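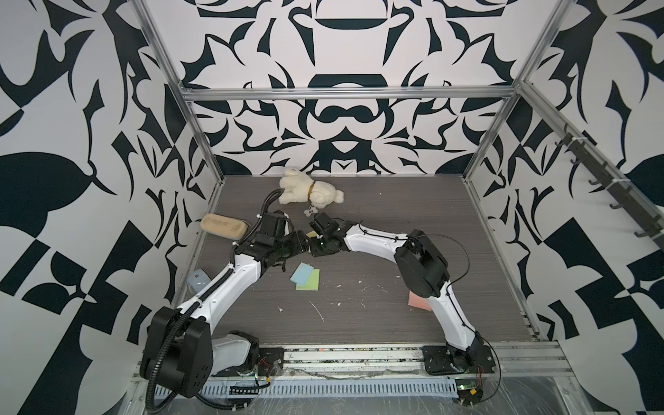

Figure and ground are the first two terms of this unit and should be used in their strict sense. The figure is the region of a surface read as having a shape; the ground is the region read as continuing behind it. In a two-tone pattern either colour may take either role, and the roles may change from one part of the wall to the next. Area ratio, closure and symmetry all influence the reading. On the back wall the black leaf-like and claw-like shapes are arranged either side of a central vertical axis, and the symmetry strengthens the black as figure. The side walls carry larger, looser shapes on the same white, and the reading is less settled there. Anything placed in front of such walls is seen against one or both, depending on where the viewer stands.

## 1. Terms

**Motif.** The smallest unit of drawing that a designer would name separately: a leaf, an arch, a dome, a block of checks.

**Repeat.** The distance after which the motif recurs in a given direction. A placed design has no repeat. It is drawn once for one wall and cannot be extended by adding another drop.

**Axis.** The line about which a mirrored design is reflected. In interiors the axis is nearly always vertical. State whether it coincides with the centre of the wall, the centre of the furniture, or neither.

**Contrast.** The difference in lightness between two adjacent areas. Hue is recorded separately. A lime green and a light blue may differ strongly in hue and only slightly in lightness, and a monochrome print of the two will show it.

**Scale.** The size of the motif relative to the surface and to the objects in front of it. Scale is not a property of the motif alone. A motif of 80 mm is large on a box lid and small on a gable wall.

**Density.** The proportion of a surface covered by the darker tone. Estimate by eye first, then by grid (section 4).

## 2. Placed and repeating designs

A placed mirrored design fixes the room. Once the axis is set, any shelf, rail or beam that crosses the wall divides the pattern into an upper and a lower part, and the viewer judges each part separately. A horizontal member at the upper third, as on the back wall in the photograph, leaves a shallow band over a deep one. The design has to survive the division. Large closed forms close to the axis generally do; fine ornament at the level of the member does not.

A repeating design tolerates interruption. A missing portion is supplied by the viewer from the neighbouring repeat. Repeating papers are therefore specified for rooms where fittings are likely to be moved, and placed designs for rooms where they are fixed.

Mixed schemes use a placed design on one wall and a looser one on the returns. Two rules apply.

1. The same two tones are kept throughout. A warm white on the return next to a cool white on the main wall will be taken for a fault.
2. The change of scale occurs at the corner. It should not occur part of the way along a wall unless there is a pilaster, post or similar upright to receive it.

Students often ask whether the returns should also be symmetrical. A return may mirror its opposite number without being symmetrical within itself. Record the two conditions on separate lines of the survey sheet.

## 3. Small objects against strong pattern

Three factors decide whether a small object remains legible in a patterned room: its outline, its internal detail, and the surface it rests on.

**Outline.** An object with a firm edge, such as a sticky-note pad, separates readily. Its straight sides are unlike anything in a curving pattern. An object with a soft edge, such as a plush toy, separates less readily when raised against the wall. Part of its boundary will fall on white and part on black, and a cream pile will hold its edge only against the black.

**Internal detail.** A plain object gives the eye a rest. A patterned one competes. The toy's gold collar is thin and of low area; it does not affect the reading of the whole at normal viewing distance.

**Resting surface.** This is the factor most often left out of student schemes. A dark grey floor with a faint horizontal grain is a quiet surface. Cream, salmon pink, yellow, lime green and light blue will all show against it. It will also show white specks and any other pale debris, and the maintenance note in the specification should say so.

Where two pads overlap, record the one on top first. In the photograph the light blue pad lies partly over the lime green. The visible area of the lower pad is then less than its true area, and a grid count will underestimate it. Enter the visible figure and mark it V.

Beige is a special case. The oval sponge lies towards the back-left edge of the floor. Its tan top and lighter rim are near to each other in lightness. It should be entered as one tone for the density exercise and as two for the colour exercise.

## 4. Grid count

The method is crude but repeatable. Two people working separately should agree to within 4 per cent.

1. Print the elevation in monochrome. Do not use a view with converging sides.
2. Lay a transparent grid over the wall. Discard squares that fall on rails, posts or other fittings.
3. Score each remaining square as dark, light or divided. A divided square counts as half dark.
4. Add the score and divide by the number of squares retained.
5. Repeat with the grid shifted by half a square in both directions. Report both results.

Worked case: a sheet yields 847 retained squares and a density of 60 per cent. The wall should be described as dark-dominant. The white may still be read as figure in places, and the written description should name those places.

The Astevex grid sheets in the print room are adequate. The older Brokero sheets have stretched across their width and should not be used for a placed design, where an error on one side of the axis will appear as asymmetry.

## 5. Set work

Choose one corner of a room with patterned surfaces on at least two sides. Draw it in elevation, wall by wall, with the returns folded out flat. Mark the axis of any mirrored design with a chain line. Mark fittings with a solid outline and leave them unshaded.

On a separate sheet, place five household objects on the floor or worktop and record for each:

- edge (firm or soft)
- dominant hue
- lightness, from the grey scale issued in September
- contrast with the resting surface
- contrast with the wall, taken from standing and from seated eye level

Move one object towards the wall until its outline is first interrupted by the pattern. Measure the distance left between object and wall. Replace the object with another of similar size but different edge and repeat.

Sheets go to Yoon-hee Pyo, unfolded, with the grid count attached at the back. Colour samples are to be fixed at one edge only so that they can be lifted.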